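De: Gülizar Baysal
Para: lista Leituras Lentas
Data: 23 de junho de 2023
Assunto: Re: [leituras] o romance do hotel

Ruxandra Hodoroagă escreveu:
> Larguei o Petden na página 200. O detetive ainda não saiu
> do quarto e já se apaixonou duas vezes. Melhora?

Depende do que chamas melhorar. Na 366 ele abre a janela. Li as 500 páginas por teimosia e porque a Clavora não aceita devoluções. A tradução tem brio, o crime é decente, e a viúva merecia um livro só dela. 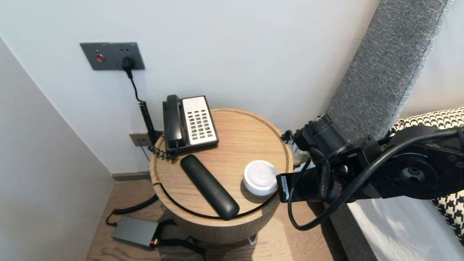
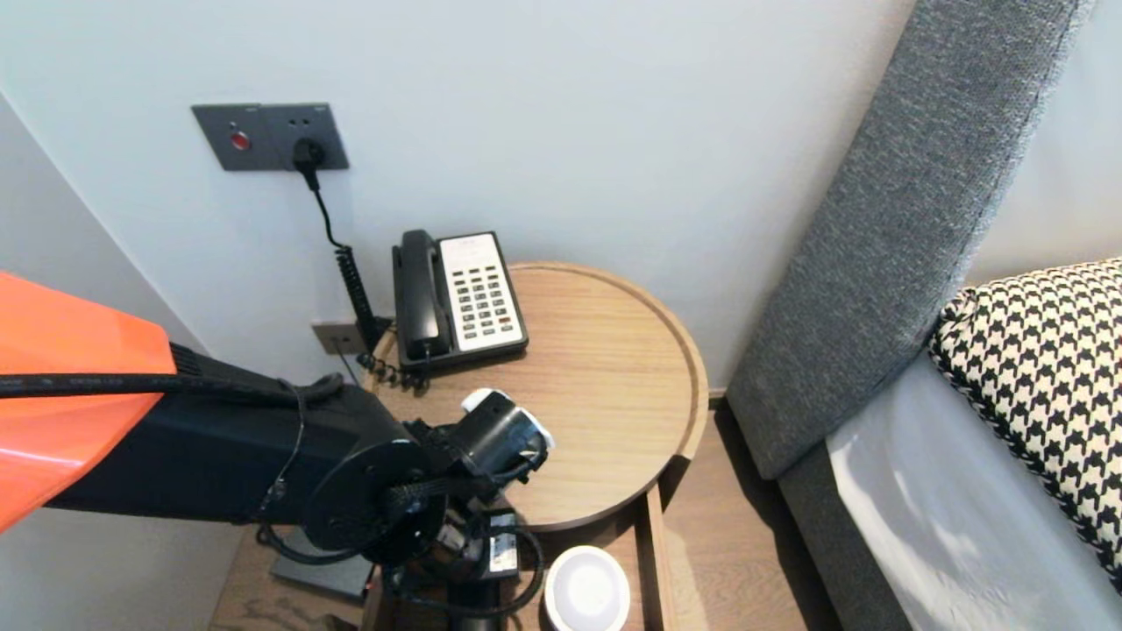
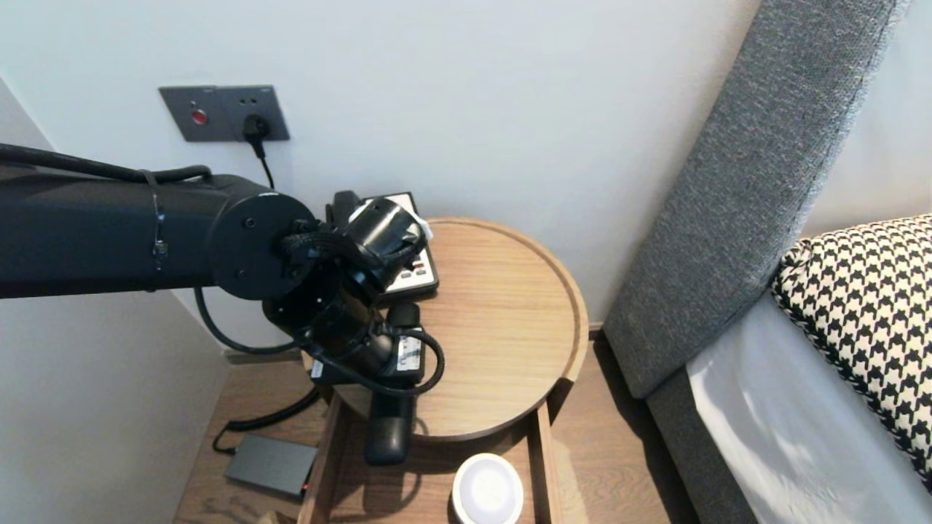

O que me irrita no Petden é a preguiça dos objetos. O homem passa capítulos fechado num quarto e não há lá uma única coisa com peso. Uma mesa de cabeceira redonda, de madeira, com um telefone preto e branco cheio de teclas, já me dava onde pousar os olhos, e talvez ao assassino para onde ligar. Em vez disso temos o luar, sempre o luar.

Para novembro proponho o da Tamura, que é curto. Quem votar outra vez na saga da Kernine (1363 páginas, com glossário) que traga o lanche.

Gülizar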